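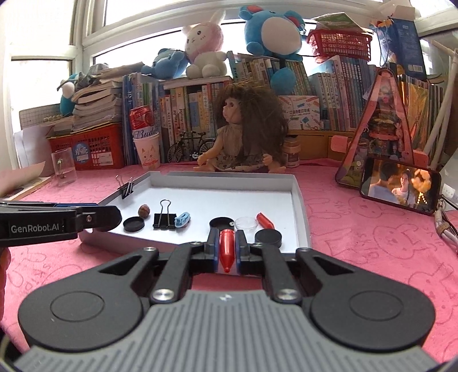

A pink tablecloth, a shallow tray and a glossy red tube-shaped piece.

Why do things have color?
By Mawuli Sarpong

Light from the sun looks white, but it is a mixture. Pass it through a glass prism and it spreads into bands: red, orange, yellow, green, blue and violet. Each band has its own wavelength, the distance from one wave peak to the next. Red has the longest wavelength you can see. Violet has the shortest.

An object has no light of its own unless it glows. It takes in some wavelengths and sends the rest back to your eye. Taking in light is called absorbing. Sending it back is called reflecting.
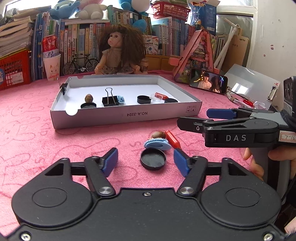
Pigments are the substances that do most of the absorbing. A red pigment absorbs most green and blue light and reflects red. Black is a different case, as a black surface absorbs nearly all the light that reaches it. The round lid on the pink towel sends back very little, while the light blue clip just past it reflects a lot of light, with more blue than red. The towel reflects much of every color, and extra red.

Paler colors
Add white to red paint and you get pink. White pigment reflects all the wavelengths, so the mixture absorbs less than the red did by itself.

Word list
Absorb: to take in.
Pigment: a substance that gives color.
Wavelength: the distance between two wave peaks.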